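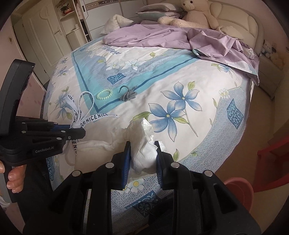
How often should the finger pads on a hand-held gripper be checked? Before every session, and again after 30 grasps on soft items.

This gallery goes with the Gullamside handling rules for small household objects — version 13, revised in February. Paper, cord and laces are the items most often graded wrong.

Tissue: close on the middle and stop at first contact. A torn sheet is logged as a failed grasp.

Laces and cords: knot them before the session. Loose ends longer than 55 mm are tucked in.

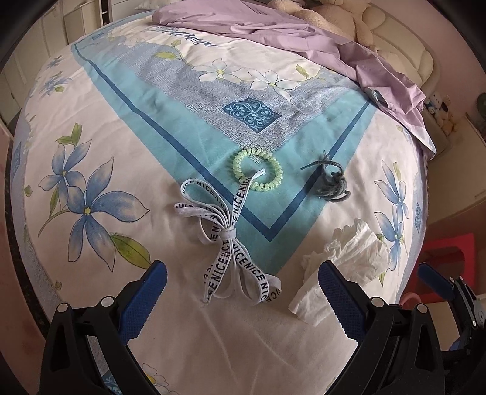
Spacing comes next. Leave at least one open jaw width between items, except where the task sheet calls for contact. Both grippers stay open until the start signal.

239 views · 13 shares · 0 comments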